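How to test whether a robot can do your kitchen chores

Every few months somebody forwards me a video of a robot putting away dishes and asks if they can stop doing it themselves. I have now run enough of these tests on a borrowed bench to have an answer, and a method. The answer is no, with footnotes. The method follows, and you can use it on any machine whose maker lets you near it.

Step 1. Pick one chore and write down where it ends.
"Tidy the kitchen" is not a chore, it's an argument. "Put the plate in the rack" is a chore. Write the finished state on a piece of paper before you switch anything on, or you will find yourself awarding points for effort.

Step 2. Set the table the way you live.
Demo tables have one cup on them. Yours has a toaster oven, a mug tree, a dish rack and some corn that was going to be dinner. Leave all of it. Half the difficulty of picking up a plate is the stuff standing next to it.

Step 3. Sort the jobs by how badly they can go.
Start with things that forgive a clumsy grip. Corn is excellent for this. It's lumpy and it doesn't shatter. Next come mugs, which have to leave their pegs without taking the neighbor along. Save plates for last. A plate lying flat gives two fingers very little to get hold of, and most machines will push it across the table like a shy hockey player.

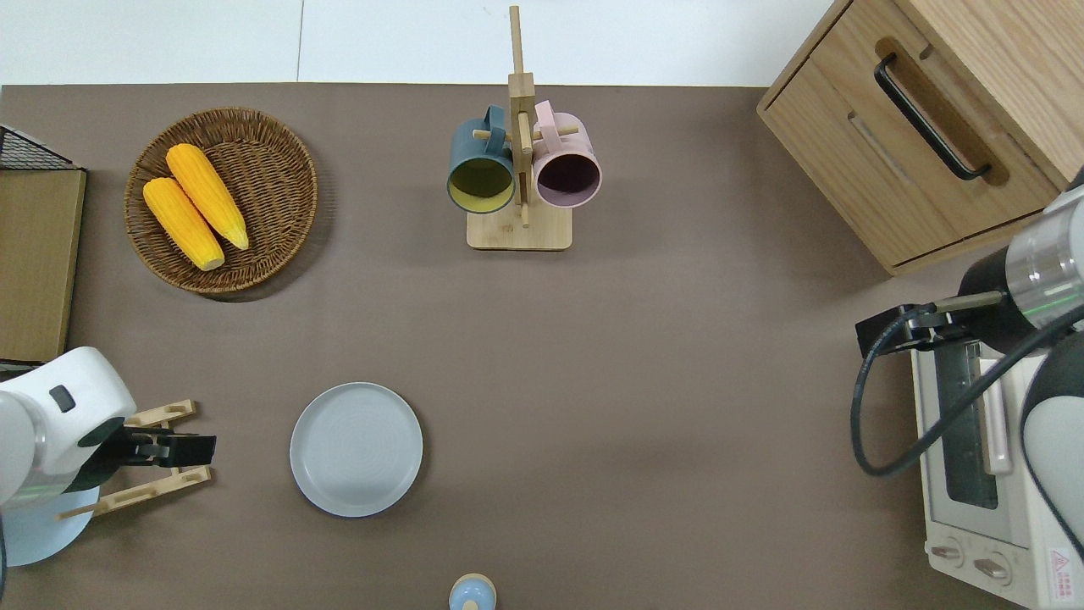 Halyna Ostapchuk thinks my order is backwards: start with the plate, she says, and if the machine can't manage that, you've saved yourself an afternoon of watching it fondle vegetables. She has a point. I still start with the corn, mostly for morale.

Step 4. Run it more than once.
One success is a video. I do 55 tries per chore and write down every one, including those where I had to reach in. Reaching in counts as a fail. So does saying "come on" and nudging the table.

Step 5. Time it against yourself.
Our best run on the Boria setup took 77 seconds to rack one plate. I take 2, and I'm usually thinking about something else. Slow is fine if you can leave the room - so leave the room, and see what's waiting when you get back.

Step 6. Move something.
Turn the rack a little. Swap two mugs. A machine that did well all morning may now reach confidently for where the handle used to be. On our bench, success with the mugs fell to almost 65 percent after one swap, and I had been bragging about them at lunch.

Step 7. Add up the babysitting.
Count setup, resets and the time spent hunting under the table for whatever got dropped. If the total is longer than doing the dishes, do the dishes. Then try again in February, when there will be new software and a new video.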